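Chapter 4
Where the Examples Come From

I want to start this chapter with a small embarrassment of mine, and then we'll get to the proper definitions, I promise.
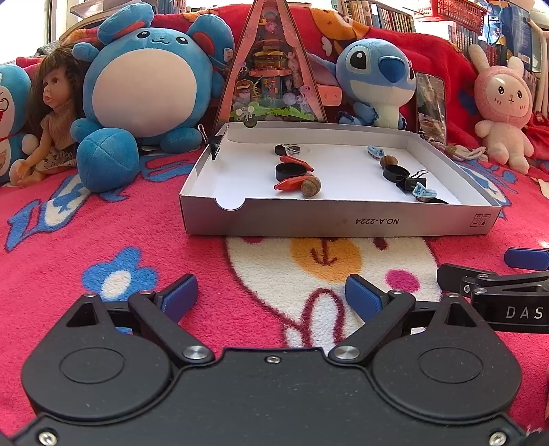

The first time I gathered demonstrations for a learning system, I did all of it on one desk. Same desk, same lamp, same plain gray mat that I'd bought specially (I was very proud of that mat). I recorded 200 examples of picking up a small object and putting it down somewhere else, and I trained a policy on them, and it worked so well that I called Shona McKinnon over from the next room to come and look. She looked. Then she slid the mat out from under everything and asked me to run it again.

You can guess the rest! The arm reached for a spot in the air a hand's width from the object and closed its fingers with total confidence.

What I had collected was 200 copies of nearly the same moment. The learner had picked up on the mat, because the mat was in every single example and always in the same place, and I had never given it any cause to look at anything else. If you keep one idea from the next few pages, let it be this one: a learning system can only pick up on differences it gets to see. Whatever you hold still while you record, it is free to lean on.

So now I go to other people's houses. I take a hand-held gripper and a bag of small stuff — clips, caps, acorns, whatever fits between the fingertips — and I work on beds, kitchen counters, the floor. Patterned blankets are wonderful for this. So are shelves full of books and rows of stuffed toys, anything with edges and colors and faces that a learner might mistake for something important. The objects you care about should be a small part of what the camera sees, as they are in real life.

Working by hand also changes how fast you go. With a full robot arm and a remote controller, Nima Shojaei and I used to finish one decent demonstration and then sit back and rest our shoulders. With the gripper in your own hand you just reach for the thing. In August we filled a set of 257 demonstrations that way for a project we called Kitar, and we had time left to throw out the bad ones and argue over what counted as bad.

That argument matters more than it sounds, and we'll come back to it in Section 4.3. Bukola Ajayi wanted to drop every example where the fingers missed on the first try. I wanted to keep the ones where the person missed, backed off and got it on the second go, since a learner that has never seen a recovery has no idea how to make one. We ended up keeping them with a label, and I still do.

A few words on how to read this chapter. Section 4.1 covers what a single example contains: the pictures, the motion of the hand and how far open the fingers are. Section 4.2 is on choosing places and objects, and it has a planning sheet you should fill in before you record anything. Section 4.3 is on keeping and discarding. Section 4.4 deals with the dull but necessary business of clocks, and why your pictures and your motion data will drift apart if you let them.

Before you go on, try a warm-up. Pick a tray or a shallow box and put 5 small things in it. Write down everything within view that stays the same if you rearrange only those things. Then move to another room and do it again. Junpei Minami, who teaches from these notes, has his students swap lists and hunt for what the other person left out. The light from the window is the one they miss most often.

Keep your lists. You'll need them for the planning sheet.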